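2020-04-03, Fjeld bench, table setting

Moved the basket of artificial produce to the left corner and kept the black ribbed cup as the vase. Red tulips, stems trimmed by 9 mm. Cup is 149 mm tall, 396 g with ballast. Tabletop wiped before start.
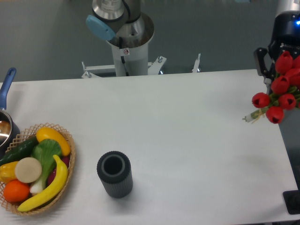 Comment from the Sasasdale bench, unnamed: the ballast is too light for a full bunch, and the ribbed cup will tip if the heads all lean one way. They use 40 g more and spread the stems before letting go.

Will add the 40 g and repeat with the same bunch. Cup stays near the front edge. Lustik basket liner still on order, open since January.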